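vudska-cell: control and replay tools for a two-arm bench cell

12 shares | 3 comments

Vudska is the software we use to run a pair of small arms in a closed white cell. It covers joint control, the shared clock, episode recording and replay. It does not do any learning. If you want training code, look at Prekow, which reads the files Vudska writes.

Status

Last tagged release: 12/17/20. The main branch has moved on a little since then, mostly in the recorder. The file format has not changed.

What is in the repository

`control/` - the joint loop, one process per arm
`sync/` - the clock that both arms and the camera are stamped against
`record/` - writes episodes to disk
`replay/` - plays an episode back, on the arms or as a dry run
`plan/` - the Karunaratne planner, a thin wrapper that keeps the two arms out of each other's way
`data/` - a sample set of 108 episodes

Getting started

Copy `config/cell.yaml.sample` to `config/cell.yaml` and fill in the serial ports. Left and right are as seen by the camera. If you swap them the arms will still move, but every episode you record will be mirrored and the planner will refuse most goals.

Run `vudska check` before anything else. It reads each joint, compares it with the stored zero and prints the difference. It sends no motion commands. A joint that fails the check has to be zeroed again with `vudska zero --arm left` or `--arm right`.

Then start the loop with `vudska up`. Both arms hold their present pose until they get a goal.
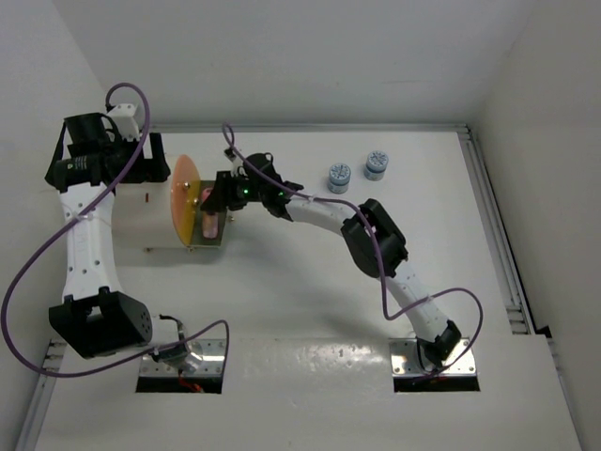
Goals can be sent as joint angles or as a gripper pose in the cell frame. The origin of the cell frame is halfway between the two base openings, at the height of the floor panel. Poses go through the planner and joint angles do not, so take care with the second kind. The planner knows about the walls, the floor and the other arm. It does not know about cables or about whatever is standing on the work surface.

Sample data

Each episode is one folder with a joint log, a gripper log, a video file and a short `meta.json`. Joint logs are plain CSV. The `task` field in the metadata is free text and the spelling is not consistent - search loosely.

Of the sample episodes, 8 have gaps in the gripper log. They are marked `gripper_ok: false` and we left them in for testing loaders. Another 7 were recorded with the old August calibration and need `--calib august` on replay.

Known problems

Replay at more than normal speed drifts on long episodes.
`vudska down` sometimes leaves the right arm process running. Run it twice.
The Derkau bridge, for people who want to send goals from another machine, works on a wired network only.

Licence

Code and sample data are both under the MIT licence. Please open an issue before sending a large change.

Contact: use the issue tracker | © 2020 Vudska contributors | Back to top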